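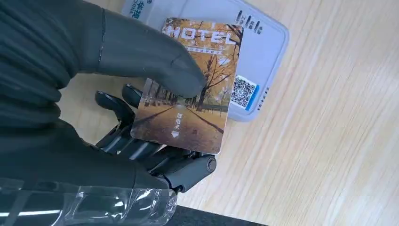 Lesia Sydorenko asked whether two hands can be compared fairly when one wears a sleeve and the other has bare fingers. For grip force, no. For the question this set was made for, how a thin flat card behaves between the fingers, yes, provided the covering is logged with every trial. It is logged here, in the `cover` column.

# wuvum-card-trials

Trials of jointed-finger grippers on thin, stiff objects, mostly key cards. Recorded at Pladeo with wrist cameras. The controller is Kobzar, same build throughout.

## Contents

- 193 trials, one folder each
- wrist video, joint positions and motor current
- `trials.csv`, one row per trial
- `notes.txt`, typed in by whoever ran the session

Eight trials have no motor current because the logger stopped. They are still in the set, with the current fields left blank. Don't read blank as zero.

## Columns worth explaining

| Column | Meaning |
|---|---|
| `cover` | `bare`, `sleeve`, `film` or `sleeve+film` |
| `task` | `hold`, `tilt`, `insert` or `idle` |
| `result` | `ok`, `drop`, `slip` or `abort` |
| `operator` | initials |

`slip` means the card moved in the fingers and stayed held. Viktória Major and Zixuan Mao labeled these separately and settled the differences together. Labels from before that pass are in `old_labels.csv`.

## Idle clips

Between trials the arms were left powered and the cameras kept recording. We kept 63 of these clips. They are useful for checking camera mounting and for training a "nothing in hand" detector. The fingers are open and the background is often just floor. Plastic wrap can show up in view, and it throws highlights that our first detector took for card edges.
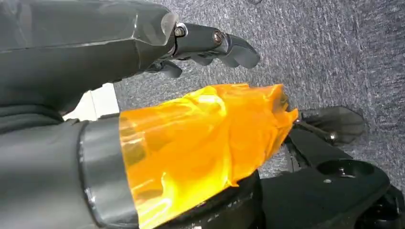

## Known problems

- The sleeve hides part of the card. Edge tracking fails more often with `sleeve` than with `bare`.
- Printed cards track better than plain ones. We have too few plain cards to say by how much.
- Camera exposure was left on auto. Pale tabletops wash out in bright light.
- Folder 90 has its video and joint log offset. Use `fix_offset.py` before loading it.

## Changes

Jan 15, 2019: `film` split from `sleeve` in the `cover` column, old rows relabeled by Antonina Savchuk.

## Contact

Kylie Partington, Sketadham office. Please include the trial folder number when reporting a bad label.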